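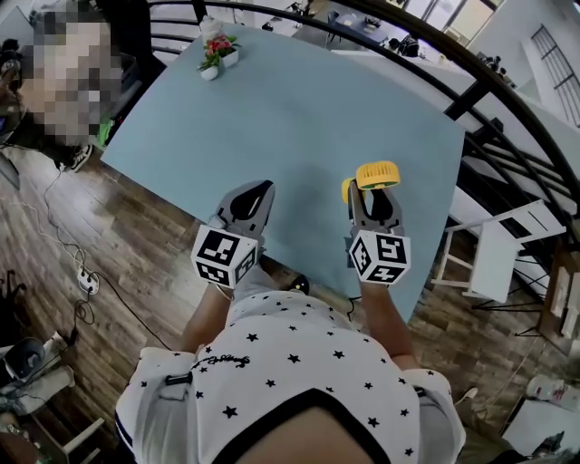

Two grippers, one yellow thing, fake flowers at the far end for morale.

The left one is the one that lied to us.

I should back up. For most of this spring I've been a pair of arms. The job is to stand at a pale blue table on the upper level at Plincombe, hold a gripper in each hand, and do small household things over and over so that a robot can learn to do them later without me. My mother tells people I work in AI. I pick things up and I put them down.

Each gripper carries a white cube covered in black and white squares, and the software follows the cubes to work out where my hands are. Everything hangs on those cubes. If one shifts on its mount, even by a hair, the computer goes on believing it, and as far as the computer knows you have spent the afternoon grabbing the air next to things.

You can guess where I spent my afternoon. Several of them.

The mount on the left gripper had a screw working loose. Nothing rattled. The jaws opened and closed the way they always do. The live view had its green check mark the whole time, and I have since learned that the green check mark means "I can see a cube" and has no opinion on whether the cube is where it ought to be. I had been treating it as praise.

We only found out when the recordings went over to the arm in the Tratine lab for a test replay. The task was picking up something light with the left hand and passing it to the right. The arm reached out, very sure of itself, and closed on nothing, 3 centimeters to the side. Then it swung across and handed the nothing over. The right side took it politely. I watched the clip more times than I needed to.

It was less funny on the next run, when the same error sent the left jaws down into the tabletop. The arm kept pushing until the force limit tripped. It did trip, and the only casualties were a chewed fingertip pad and a dent in the table, but there was a person standing closer than they should have been because replays are slow and dull and everybody drifts in to look. We have tape on the floor over there now. I have stood behind the tape and can report that the view is worse.

Then came the cleanup. Out of 900 recordings on the Visser task set, 228 were made after the screw started to go, as far as anyone can tell from the drift. Somebody asked if we could just correct them with math. You could if the cube had slipped once and stayed put. Ours had been wandering, so they all went in the bin, and I got to do them again.

So there's a new routine. Every 50 recordings I stop, set both grippers in a block with two slots, and the software checks that the cubes are the right distance apart. If they aren't, it refuses to record and makes a noise like a disappointed microwave. There's a dab of paint across each screw too, so you can see if it has turned. The paint has been more use than the software so far, and it came out of a nail polish bottle.

The check eats into the day and I grumbled about it in the first week. In the second week it caught the right gripper starting to do the same thing, and I've grumbled more quietly since.

The redo should be finished before July, when the whole setup goes over to Bimham and I get a different table. I've asked if it could be a little higher, for my back. They're looking into it.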